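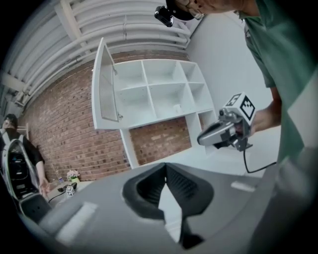 채널 78번의 밤

나는 위성방송 회사 스쿨로프에서 편성표를 짠다. 이렇게 말하면 다들 좀 멋있는 일인 줄 아는데, 하루의 대부분은 네모 칸에 영화 제목을 끼워 넣는 일이다. 두 시간 칸에 두 시간 십일 분짜리 영화를 넣으면 어떻게 되느냐고? 뒤가 밀린다. 뒤가 밀리면 새벽 홈쇼핑이 밀리고, 홈쇼핑이 밀리면 전화가 온다. 그 전화를 받는 것도 나다.

그해 1월에 경쟁사 노르넥스가 한 달짜리 공포영화 채널을 열었다. 반응이 꽤 좋았던 모양이다. 우리 팀장은 월말 회의에 들어오자마자 의자에 앉지도 않고 말했다.

"우리도 하나 열자. 25일짜리로."

왜 하필 25일이냐고 물었더니 위성 중계 용량이 딱 그만큼 남는다고 했다. 채널 번호도 남는 게 78번뿐이었다. 77번은 낚시고 79번은 바둑이다. 그 사이에 우리가 들어가는 거다. 뭘 틀지는 나더러 정하라고 했다. 예산은 묻지 말라는 눈치였고, 나도 눈치가 있는 사람이라 안 물었다(나중에 알았는데 물었어야 했다).

돈이 없으니 창고를 뒤졌다. 회사가 예전에 포크몬트라는 배급사에서 영화를 통째로 사 온 적이 있는데, 목록이 1,000편이었다. 제목만 보면 전부 그럴듯하다. 틀어 보면 절반은 화면이 새파랗고, 나머지는 성우 한 명이 남녀노소를 다 한다. 나는 사흘 동안 집에도 제대로 못 가고 그걸 봤다. 컵라면 국물 냄새가 밴 시사실에서, 담요를 두르고, 빨리감기로.

그러다 '마스덴'을 만났다.

마스덴은 드라마였다. 전부 8부작. 등대가 있는 마을에 전학 온 아이가 밤마다 라디오로 누군가와 이야기를 나누는 내용인데, 나는 1부 시작하고 얼마 안 돼서 담요를 내려놓았다. 아는 노래였다. 주제가가 나오는데 내가 그걸 따라 부르고 있는 거다! 가사도 안 틀리고. 열 살 무렵에 외할머니 댁 안방에서 본 드라마였다. 할머니는 이 시간만 되면 사과를 깎으셨고, 나는 배를 깔고 엎드려서 봤다. 그런데 마지막 회를 못 봤다. 방학이 끝나서 집으로 돌아왔는데, 우리 집에는 그 채널이 안 나왔다.

그날 이후로 라디오 너머의 사람이 누구였는지 나는 영영 몰랐다. 할머니께 전화로 여쭤봤더니 "아이고, 졸다가 못 봤다" 하셨다. 그게 끝이었다.

그러니까 지금 내 손에 8부가 있는 거였다. 버튼만 누르면 된다. 손가락을 올려놓고 한참 있었다. 그런데 못 누르겠더라. 이상하게 혼자 보기가 싫었다. 새벽 시사실에서 컵라면 옆에 두고 빨리감기 손잡이를 쥔 채로 볼 건 아니지 싶었다.

결국 나는 편성표에 마스덴을 넣었다. 저녁 여덟 시, 제일 좋은 자리에. 팀장은 액션영화를 넣어야 할 칸에 이게 뭐냐고 했다. 나는 해상도가 좋다고 우겼다. 거짓말은 아니었다. 파랗지는 않았으니까. 팀장은 한숨을 쉬더니 "그래, 어차피 낚시랑 바둑 사이인데" 하고 도장을 찍었다.

방송이 시작되고 처음 며칠은 조용했다. 시청률은 소수점 아래에서 놀았다. 3부가 나간 다음 날 게시판에 글이 하나 올라왔다. 제목이 '이거 혹시 등대 나오는 그거 맞나요'였다. 그 밑에 댓글이 달리고, 또 달렸다. 어떤 사람은 군대 가느라 뒤를 못 봤고, 어떤 사람은 동생이 그 위에 야구를 녹화해 버렸단다. 이사하느라 못 본 사람, 정전으로 못 본 사람도 있었다. 누가 결말을 안다고 쓰려고 하니까 다들 달려들어 말렸다. 제발 쓰지 말라고, 여기까지 기다렸는데 며칠을 못 기다리겠느냐고.

8부가 나가는 날 나는 일찍 퇴근했다. 송출실 동료가 무슨 일 있느냐고 묻길래 약속이 있다고 했다. 그리고 외할머니 댁으로 갔다. 할머니는 이제 귀가 좀 어두우셔서 텔레비전 소리를 아주 크게 틀어 놓으신다. 내가 리모컨으로 78번을 누르니까 낚시는 어디 갔느냐고 하셨다.

"할머니, 이거 기억나요? 등대."

"등대는 무슨. 앉아라. 사과 먹을래?"

여덟 시가 되고 주제가가 나왔다. 할머니가 칼을 든 채로 화면을 보시더니, 어, 하셨다. 사과 껍질이 길게 내려오다가 멈췄다.

"나 이거 졸다가 못 봤는데."

"알아요. 오늘은 졸지 마세요."

할머니는 안 존다고 큰소리를 치시고는 방석을 끌어다 텔레비전 앞에 바짝 붙어 앉으셨다. 나는 옛날처럼 배를 깔고 엎드렸다. 허리가 좀 아팠다. 아이가 라디오를 켜고, 지직거리는 소리 너머로 누가 대답을 했다.

할머니가 내 등을 탁 치면서 소리 좀 더 키우라고 하셨다.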